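Print this page
E-mail this page

Diary of the Reception Lounge, Astinero House, Preltorstead

December 13, 2024

The office opened the lounge at the usual hour and began with the glass table, as agreed at the October review. The review asked that the table be put in order before the winter receptions and that a record be kept of how it was done, in sufficient detail for another member of staff to follow. I have kept the record myself. Kumudini Fakir assisted during the morning and Prasanna Gunawardena joined us after lunch.

The fingerprints were dealt with first. They are worst along the rounded corners, where visitors rest a hand when they stand up. We used two cloths, one damp and one dry, and worked from the far side toward the window side. The spray bottle in the cupboard proved to be the wrong product, being intended for ovens, and it has been returned to the kitchen. Ms. Fakir mixed a weak solution of white vinegar and warm water in its place. The smell was noticeable for a time. The window was opened until 22 minutes past the hour and then closed on account of the cold.

The white lettering on the glass was left alone apart from a light pass with the dry cloth. Staff are again reminded that the line of Chinese characters is printed on the glass and is not a mark to be removed. One of our more diligent temporary colleagues spent part of an afternoon on it in October with a plastic scraper, fortunately without result. Ms. Fakir, who reads a little Chinese, takes the words to refer to a table that cleans itself. This was received with some amusement by those of us holding the cloths.

The pineapple remains on the table for the season. I had proposed moving it to the sideboard, but Ms. Fakir considers that its orange and yellow do the room good against so much gray carpet, and on reflection I agree. The cream-colored bowl stays as well. It was bought from Najjar two years ago as one of a pair, and the second was broken in the move from the old building.

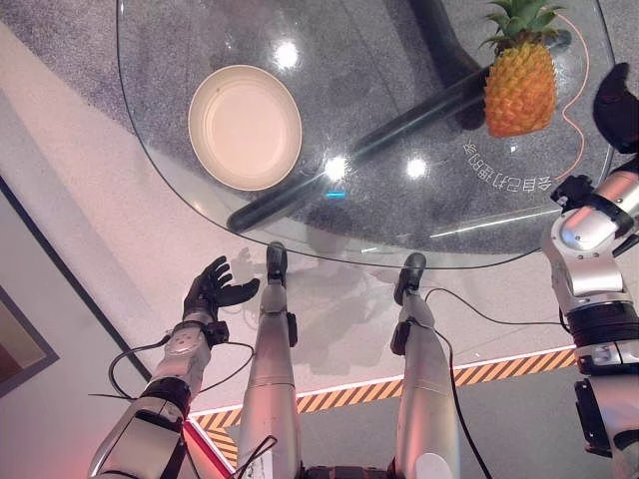
How often should a glass tabletop be washed when a room is used every day?
Once a week is enough for a proper wash, with a dry cloth at the end of each day for fingerprints and crumbs.

The above has been copied onto the card inside the cupboard door, where the previous card gave instructions for a wooden table disposed of before my time.

The middle of the morning was given to the cushions and the side chairs. Two chairs have loose feet and have been set apart for repair. Ms. Fakir emptied the sideboard and relined the drawers with plain paper. She found the missing brass hooks for the coat rail, a program from a spring recital, and a bag of candles that had softened into one another. The hooks are now in a labeled envelope. The candles were thrown away – I do not believe anyone will ask for them.

At noon I telephoned Nutora regarding the outstanding order for felt pads and the two replacement lamps. The pads are promised for next week. The lamps have been quoted at 700 for the pair, which exceeds what was approved, and I have asked for the plainer model. The approved sum for the whole room is 2000 and we have been careful with it. A written quotation will follow by mail. 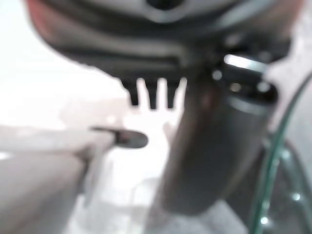 Breakages were discussed over lunch, the household having lost more glassware this year than I should like to report. Most of the losses occur when items are set down in a hurry, and most of the damage is to the rim. I have therefore asked that everything made of glass in the lounge be checked along its edges once a month, by eye and then with a gloved finger. The curved piece of clear glass with the green tint to its edge has been entered in the book under that description, as it is the edge that one notices first. Mr. Gunawardena asked whether the tint might be mistaken for residue. I have added a note that it is to be washed in the ordinary way and not scrubbed.

The afternoon was devoted to the floor. The speckled carpet beneath the table hides crumbs very well from a standing height and not at all from a kneeling one, as Mr. Gunawardena established within a minute. He vacuumed as far as the hose would reach and did the rest with the small brush attachment. Care is needed around the orange cable, which loops beneath the glass on one side and is easily caught. The black support bar had gathered a line of dust along its upper side. It can be read straight through the tabletop in good light, and I regret to say that it must have been read by others before us. A long-handled duster is to be bought. Until then a clean sock over a ruler serves, and I record this without recommending it.

The white floor beside the carpet was mopped in two passes. The first pass left streaks. For the second, the water was changed and the mop wrung out much harder, and the room was left for 30 minutes before any chair was put back. Mr. Gunawardena remarked that the old building had linoleum throughout and that the whole of it could be finished before ten in the morning. He is correct, although I do not recall that it ever looked well.

One difficulty should be noted. The overhead lights reflect strongly in the glass and conceal smears from anyone standing beside it. I passed the table as finished, and Ms. Fakir, seated on the low chair by the door, found a long smear that I had missed entirely. In future the table is to be inspected from the low chair before it is signed off. I have initialed the sheet for today on that basis.

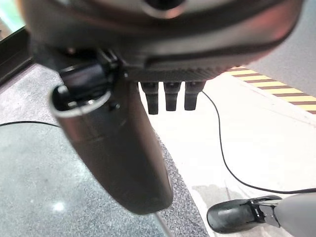

Matters carried forward

Felt pads from Nutora, to be fitted on arrival. Mr. Gunawardena will do this.

Lamps. Await the written quotation for the plainer model.

Side chairs. Two to go to the repair shop in Preltorstead, with the loose feet taped to the seats.

Long-handled duster. To be bought from petty cash, receipt to me.

Second bowl. Ms. Fakir will ask Najjar whether the cream is still made. I should prefer a match, but a plain white one would be acceptable.

The lounge was closed at six. The coat rail is still without its hooks – the screwdriver was lent to the second floor and has not come back.

Print this page
E-mail this page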